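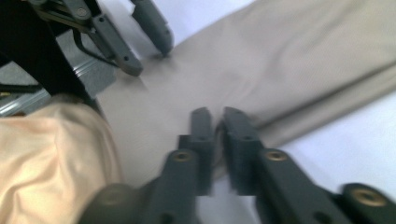 Brass-colored threaded inserts in matte charcoal-gray plastic parts

Threaded insert

A threaded insert, also called a threaded bushing, is a small sleeve with a screw thread on the inside and some means of hanging on for dear life on the outside. It is fixed into a hole in a softer material, usually plastic, wood or a light metal, so that a machine screw can be put in and taken out many times without chewing up the hole. The insert does not make the surrounding material any stronger. It spreads the load over a larger area and takes the wear itself, a thankless position that it shares with shoe soles and substitute teachers.

Contents
1 Purpose
2 Types
3 Outer patterns
4 Materials
5 Installation
6 Failure
7 Naming and sizes
8 Collecting
9 See also

Purpose

A screw driven straight into plastic cuts its own thread on the way in. The first time, this works well. On later visits the screw may find the old thread, or it may cut a new one across it, and after enough visits there is no thread left to speak of, only a smooth hole and some crumbs. Wood behaves in much the same way, with more crumbs.

An insert moves this wear to a metal-on-metal joint. The outer surface is installed once and is meant to stay put, while the inner thread handles the daily traffic. Battery covers, instrument cases, flat-pack beds, guitar necks and the feet of loudspeakers all make use of the arrangement. Products that are never supposed to be opened again often skip it, and their owners learn of the decision when they open them.

A second purpose is repair. When the thread in an engine block or a bicycle frame has been stripped, the hole can be drilled out, tapped to a larger size and fitted with an insert that brings it back to the original dimension. Many mechanics hold that the repaired thread in soft aluminum is better than the one the factory supplied. Owners presented with the bill are less easily moved on the point.

Types

Heat-set inserts are pushed into thermoplastic with a heated tool. The plastic softens, flows into the grooves on the outside of the insert and hardens there. They are popular with people who own 3D printers, many of whom began by buying a small bag and now own a cabinet.

Ultrasonic inserts are similar, but the plastic is melted by vibration. The process is quick, suited to factories and loud enough to be remembered.

Molded-in inserts are placed in the mold before the plastic is injected. They hold extremely well. They also have to be loaded into the mold for every cycle, and a forgotten one leaves a part with a hole of the wrong size and a production manager with a long afternoon.

Press-in inserts are forced into a hole cold. Some have slots that let the body squeeze inward on the way in, then spread again when the screw arrives.

Self-tapping inserts have cutting edges on the outside and are screwed into place. The wood version has a coarse, knife-like outer thread and a slot across one end. Opinion has long been divided on whether the slot should face up or down during installation. On certain models it is not for driving at all, a fact that usually comes out after the slot has broken.

Wire thread inserts are coils of shaped wire wound into a tapped hole. They are driven by a small tang, which is then snapped off and, by tradition, lost inside the machine.

Outer patterns

The outside of an insert has to resist two different insults. Pull-out is the tendency to leave the hole in a straight line when the screw is tugged. Torque-out, or spinning, is the tendency to turn with the screw. Rings and grooves running around the body resist the first; ridges running along it resist the second. Diamond knurling does a fair job of both and looks expensive.

Many heat-set inserts carry two bands of slanted knurling that lean in opposite directions, with a plain groove between them. The opposed bands keep the insert from corkscrewing its way out. A pilot, meaning a short smooth section at the leading end, helps the thing go in straight. It helps only so much.

Materials

Brass is the usual choice for plastics. It machines cleanly, conducts heat well and does not rust. It is also the color of something valuable, which does a product no harm when the insert is left in view. Stainless steel is used where strength or corrosion matters more than price, and aluminum where weight does. Inserts for wood may be brass or a zinc alloy, the latter being cheaper and, under a heavy hand, briefer.

Older brass inserts commonly contain a little lead, added to make the metal easier to cut. Lead-free grades are now widely sold and are widely complained about by the people who have to cut them.

Installation

For heat-set types, a soldering iron with a suitable tip is enough for small jobs. The insert is stood on the hole, the tip is lowered into it, and light pressure is applied until the insert begins to sink. Most of the skill lies in stopping. An insert pushed too fast plows molten plastic ahead of it, and this plastic tends to set inside the far end of the hole, where the screw would have gone.

A common practice is to stop slightly above the surface, remove the iron and press the insert flush with a flat piece of metal while the plastic is still soft. Holes are normally made deeper than the insert is long, to give the displaced material somewhere to go. Walls around the hole need a reasonable thickness as well. Thin ones bulge, and the bulge is permanent.

Failure

Inserts fail by spinning, pulling out or cracking the part around them. Spinning is the most irritating of the three, as the screw will then turn forever in either direction without advancing. Remedies include pliers, glue and language.

A less obvious failure is jack-out. It occurs when the clearance hole in the part being attached is wider than the insert, so that tightening the screw draws the insert up into the gap. The insert should bear against the mating part. Designers who have met this problem once tend to mention it often.

Naming and sizes

Sizes are given by the inner thread, so an M4 insert accepts an M4 screw. Outer diameter, length and recommended hole size are left to the maker, and the makers have enjoyed the freedom. Catalogs from Jerulo and Zerkov both list an M4 heat-set insert in a standard length, and the two call for different holes. Rurmont lists a third.

In her shop handbook, Wing-yan Chiang advises readers to ignore the printed hole size until they have tried it in scrap, and to write the result on the bag. She adds that the bag should then be kept.

Collecting

There is no organized collecting of threaded inserts. An early Kong sample card, with 104 pieces mounted in rows and the prices added in pencil, is occasionally mentioned in secondhand tool listings, generally with several of the rows incomplete.

See also

Captive nut
Rivet nut
T-nut
Tap and die
Thread-locking fluid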